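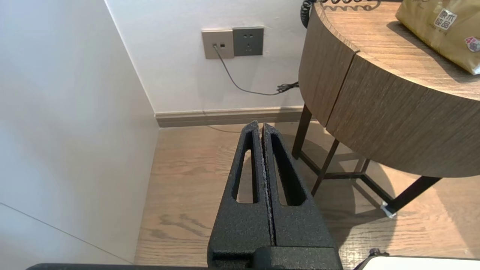
Kassa Bedside Notes is a collection of short written notes about the corner next to the bed in guest rooms. It covers the small table, the things which stand on it, the telephone, the wall plates and the cables. We started it because the room lists we had in Pudeck were good for beds and bathrooms, but for the bedside they only said "table, phone, OK". A corner has more in it than this. For example, there can be two square plates side by side low on the wall, a champagne-gray one with a plug in its jack and a darker gray one for electricity, and a thin gray cable which goes down across the wall toward a small black bundle. In the old list all of this was one word, "sockets". In Kassa every plate and every cable has its own line.

Version and date
Second release, 4 Dec 2025. The first release was used only inside Pudeck and should not be cited.

What is included
The collection has nearly 500 notes. From these, 300 are full notes and the others are short notes, made when the room was needed soon and there was no time for the whole form. Both kinds are in the same file. The column "length" says which one you are reading.

A full note has 15 fields. The most important are:

room_code – the code of the room, without the name of the house
table_shape – round, square, other
table_edge – flat or raised rim
drawer – none, closed, partly open, open
phone – yes or no, and the side of the table where it stands
wall_plates – type, color and position of each plate
cables – color, thickness and direction, one line for each
other_objects – free text
floor – material and tone
remark – free text, may be empty

The remaining fields are for internal work, such as the initials of the writer and the form version. You can ignore them.

How the notes were written
Each writer stood at the foot of the bed first, then came nearer, and wrote in this order: wall, floor, table, objects, cables. We ask for the cables last. When you write the cables first you follow them with your eyes and forget the table. Negin Sharifi prepared the form and Thanasis Karagiannis checked the words for colors, which was the longest discussion of the project. We finally allowed "beige-gray" and "champagne-gray" as separate values, although some readers will not see a difference.
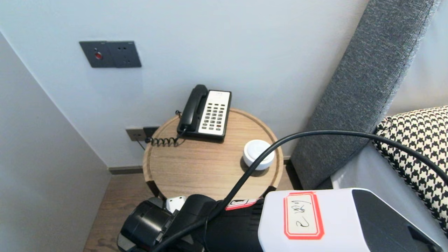 The writers were told to put down only what they could see from the room. If an object has no clear use, the note should say its shape and color and stop there. "Small white round object" is a good entry. "Speaker" is good only when the writer is sure. In the first release we had many guesses in other_objects, and it was much work to clean them – in the end we wrote 100 notes again from zero.

For the telephone we use simple words. The handset is "handset", the curled cable is "coiled cord" and the part with the keys is "keypad". Please do not write "receiver", as two writers used it for two different parts.

Pillows and cushions are noted only if they touch a cable or the table. The pattern can be given in one word, such as houndstooth, stripe or plain.

Drawers
This part of the form changed most. In the first release the field had only yes and no. Now it has four values, and the writer should also say if the slide rail can be seen. A drawer is "open" when you can put a hand in from above, and "partly open" when you can't. The writer does not close it before the note is complete.
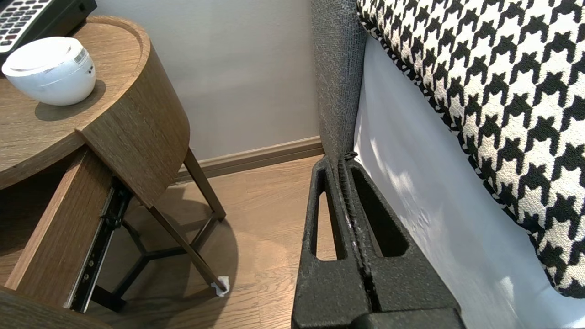

Mohcine Helmy wrote to us that the drawer field should be divided in two, one for the position and one for the rail, since he can't filter for rails when they are inside a free text. He also asked that we keep the old yes/no column for people who already made their tables with it. We agree with the second point and the column is back, with the name drawer_old. The first point must wait for the next release.

Known problems
Square tables are few, so please don't compare them with round ones.
The word "oak" in the floor field means the tone of the wood. We did not test any material.
Thick and thin cables are judged by eye. Two writers can disagree.
Short notes often have nothing in the field table_edge. Empty means "not written", it does not mean "flat".
Rooms from Bremasholm were noted with the older form, so wall_plates has there no position.

Use
You may use the notes for room lists, for training of new housekeeping staff and for study of language. Please write "Kassa Bedside Notes, second release" when you quote them.

Corrections
Send the room_code, the field and your proposal to Hiyori Morikawa. One message for each room is easier for us than one long list. Corrections received in December will be in the next file.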